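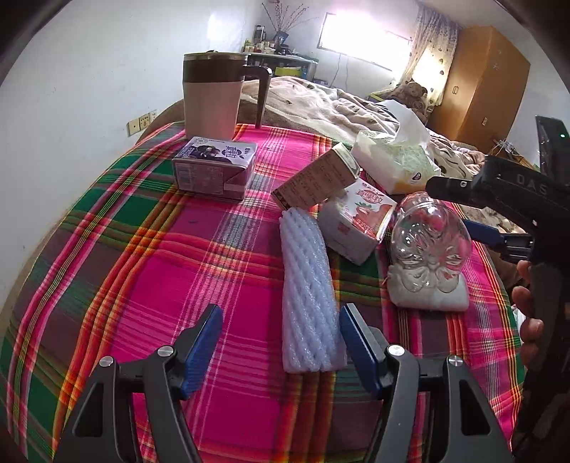

Reading time: 11 minutes

CHAPTER 6

Care and Setup of the Hand-Held Gripper

6.1 What this chapter covers

Chapter 5 dealt with the gripper as it leaves the box. In this chapter you will take one from the shelf, check it, set the fingers, and bring it back to working order when the grip has gone off. The work needs a hex key set, a lint-free cloth, a small brush, a steel rule, and a clear table. Allow 60 minutes the first time through. With practice the full check takes far less.

The examples use the Mahuika two-finger gripper. The Arnitz model has the same parts in the same order, and where its settings differ the text gives both. Readers with a Surnura should use the tables at the back of the book, as its fingers are driven from the opposite side.

6.2 The parts you will handle

Each finger is carried on a linkage, and the joints turn on pivots under round caps. The blue ribbed pads at the fingertips are the only parts meant to touch the object. They face each other across the opening, and almost every fault described in this chapter shows up there first.

Pads wear. The ribs flatten at the tip before they flatten anywhere else, and a flattened rib slides on glossy surfaces such as drink cartons and clear bottles. A foam net sleeve of the sort used on fruit is hard on the pads in a different way. Its strands can catch between the ribs and pull at the edge where the pad meets its backing. Look at that edge every time you clean.

6.3 Before you start

Lay the gripper on the table with the fingers pointing away from you. Open and close it slowly five times by hand. Both fingers should begin to move together and should meet on the center line. Listen at the pivots. A dry pivot clicks near the end of its travel, and a loose one lets the finger rock from side to side.

If a finger rocks, stop and go to Section 6.6. Setting the opening on a loose pivot wastes the setting.

6.4 Cleaning the pads

Brush along the ribs, never across them. Wipe with the cloth dampened in plain water. Let the pads air dry before closing them. Solvent softens the pad and must not be used, even on tape residue.

Enter the cleaning in the log. In the Statska workshop, whose log sheets are reprinted in this book, pads are cleaned after every 200 grips and replaced at 1617. The second figure came from their own wear records and your shop will arrive at a different one.

6.5 Setting the opening

Open the fingers fully and measure between the faces of the pads with the steel rule. The Mahuika is set to 80 mm and the Arnitz to 60 mm. Turn the stop screw a quarter turn at a time and measure again after each turn. When the reading is right, close and reopen the fingers twice and take it once more. If the two readings disagree, the stop screw is not seated, and you will need to back it out and begin again.

Lock the screw. Write the final reading in the log next to the serial number.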